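**Notes from the draughty end of the house**

It's October, so the Tivbridge home-improvement desk (one desk, one wobbly chair, one drawer full of sample hinges) has turned its attention to lofts. Specifically, to the loft hatch, that square of painted board on the landing which you haven't thought about since the last time you put the Christmas lights away.

Most people who write to us about a cold upstairs have already done the expensive part. The insulation is down, it's thick and fluffy, and it cost enough to be mentioned at dinner. Then in the middle of it sits a hatch with no insulation on its back and a gap all the way round that you could post a birthday card through. Warm air is not proud. It will leave by whatever door you give it.

Try this on a windy evening. Hold a strip of toilet paper near the edge of the hatch and watch it. If it hangs still, go and make a cup of tea and skip to the item on gutters. If it flaps about like a flag at a regatta, read on.

The cure is dull and cheap. You want foam draught strip, the self-adhesive sort, and a slab of rigid insulation board cut a touch smaller than the hatch so it doesn't catch on the frame when you lift it. Wipe the ledge first. I know you won't, and I know the strip will be on the landing carpet by Christmas, but I have now said it. Run the strip round all four sides without stretching it, butt the corners together, and leave the hatch shut overnight so the glue can think things over.
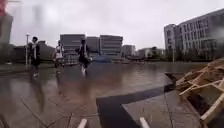

*A grey, wet day out on the plaza.*

Glue the board to the top of the hatch with something made for foam. Ordinary solvent adhesive will eat it, and you'll be left with a crater and a funny smell. We used the 100 mm board from Alloteck, which made our hatch rather tall and meant a short argument with the loft ladder. If yours is a drop-down hatch, check that the hinges will take the weight and that the ladder still folds away before you open the glue. A couple of bolts or catches will pull the hatch down on to the strip and do more good than another layer of foam.

The whole job took us 2 hours, of which 15 minutes was work and the rest was looking for the tape measure. It was in the loft.

A reader in Trương Close asks whether one of those zip-up insulated tents that sit over the opening would do instead. It would, and they're good over a folding ladder, provided everybody in the house zips it up again. You know your own household.

The Drelunitz draught strip is back in stock at the Tivbridge counter, in white or brown. Brown is cheaper. It goes where only the spiders will see it, so suit yourself.

Next month: gutters, continued, and what was living in ours.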